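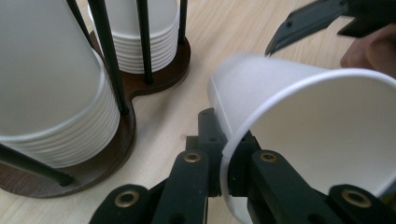

Paper Cup Storage and Dispensing at a Shared Drinks Table
Project report, Introduction to Product Design
Gualtiero Leone and Judite Carrilho
13 May 2021

1. Background

The drinks table on the ground floor of the Wemdale building serves students and staff from two departments. Until January the cups were left in their plastic sleeves next to the water jug. Users tore the sleeve open at whatever point was nearest, and the last cups in each sleeve were usually crushed. The building office asked for a holder that keeps the cups upside down, takes up little of the table, and can be refilled without tools.

The work was limited to the holder and the white paper cups already in use. Lids, stirrers and the waste bin were left out.

2. Requirements

The holder must store two stacks of cups, mouth down. A user must be able to take one cup with one hand. The base must not tip when a cup is pulled off at an angle. The finish must match the dark furniture in the room. Material cost was not to exceed the 43 dollars left in the course allowance.

3. Design

The base plate is dark brown wood with a curved outline: two rounded lobes, one for each stack, joined by a narrow waist. A plain rectangle was drawn first. It was dropped after a cardboard mockup showed that the corners caught sleeves and took up space needed for the jug. The waist also gives the fingers a place to grip when the stand is moved for wiping.

Upright black rods hold the stacks. The rods are set slightly outside the rim diameter so that the rolled rim passes freely. In the first version the clearance was too small and the rims scraped on the way up, which left marks on the paper. Widening the rod circle removed the scraping. The stacks lean a little more than before when they are tall, but they stay between the rods.

Cups are stored upside down for two reasons. Dust does not settle inside, and the user's fingers land on the outside of the base of the cup. The drawback is that the cup has to be turned over before filling.

4. Cup handling

The taper of the cup controls how tightly the stack nests. When a stack is pressed down during refilling, neighboring cups wedge together and two come off at once. Stacks that are lowered in without pressing separate much better. A short note on refilling was added to the inside of the cupboard door.

The rim is the stiffest part of the cup. Holding near the rim deforms the cup less than squeezing the middle of the wall. An empty cup laid on its side rolls in an arc because of the taper, so on a table without an edge strip it should be set down on its mouth or its base.

5. Trial

The stand was used for 500 cups supplied by Baluyot, the regular supplier. Double pulls were recorded on a sheet by the person on refill duty. Most of them came right after a refill, and they became rare once the top few cups had been taken. The base did not tip in normal use. It did slide once on a wet table, and felt pads were replaced with thin rubber ones.

A second brand of cup, Skaten, was tried for comparison. Its rim is slightly wider and it fits, but with almost no clearance. We do not recommend it with the present rod spacing.

6. Remaining work

The wood has been oiled but not sealed. Water rings may appear around the waist, where drips collect. A sealed finish should be tested before a second stand is made for the Remerau reading room. The rod ends also need caps, as the cut faces are rough to the touch.

Drawings and the refill sheet are in the course folder under project 1342.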